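Simulated Cell Technician (part-time, fixed term)

Zallbridge is looking for someone to look after one simulated robot cell, known in the office as Okoth. It has one white arm with a two-finger gripper, a white table and a changing set of objects. The post is 15 hours a week and runs until the end of December.

You would keep the cell's scene files in order and repair them when a change upsets something. At present there are 1,142 saved layouts, and more than a few need their resting heights and grip points checked.

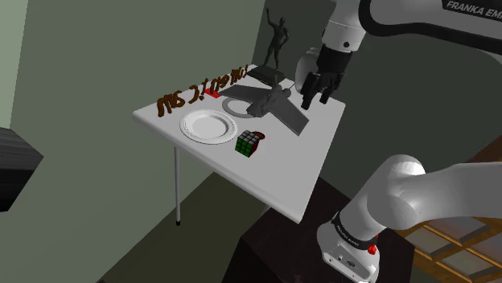 What the work involves

Small, flat items take most of the time. The plate and the Rubik's cube are used in many layouts, and both have to sit properly on the tabletop before a layout is passed. You would also:

- check the arm's joint limits and home position after each update
- adjust the finger pads and contact settings
- line up the views so that the arm does not hide too much of the table 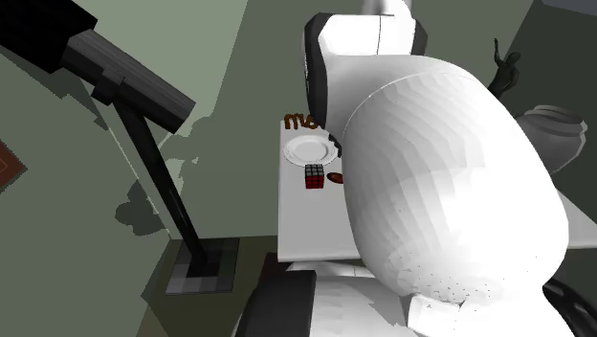

Each fault is written up in Isisix, our log, with the settings before and after the repair. Notes can be short – two lines is often enough – but another person must be able to repeat the fix from them.

What we ask for

You should have worked with a physics simulator before, paid or unpaid, and be able to read and edit a scene file by hand. Experience with a real arm is useful but not required. You can work from home or at our Sturkavmont office.

To apply, send a CV and a short account of a simulation fault you have traced to Kaiwen Zhong. Interviews last an hour and include a small repair task.

Last updated: 6 August 2026

4 shares | 2 comments

Contact | © Zallbridge | Back to top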